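Planning the Equipment Budget for a Two-Arm Bench
Student project report, Drurnava group, 16 September 2020

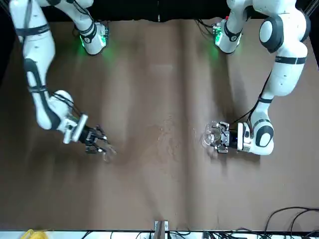
Tetteh Laryea wrote in the margin of our first draft that we had priced the arms and forgotten everything that hangs off them, and that we should start again from the gripper fingers and work backward.

So we did, and we're grateful for it (even though it cost us most of a weekend!). Our first list had the two arms, the grippers and a spare set of fingers, and we were rather proud of how short it was. The second list is a good deal longer. It has cables and clips, brackets for the table edge, screws for the grippers, and a covering for the tabletop, because a bench where one arm holds a clear glass cup over the table is going to see some drops of liquid sooner or later.

We asked two suppliers for quotes on the small parts. Dultau came in at 209 dollars for everything, delivery included. Motaung wanted 80 dollars for the brackets alone – very nice brackets, we should say – and couldn't promise them before December. We chose Dultau and put 70 dollars aside for glassware and replacement finger pads.

The one thing we still argue about is the Mamau service plan. Half of us would love to have it, and the other half would sooner keep the money for a second set of cables, so we have left that line open and will bring both versions to the next budget meeting, with the quotes attached.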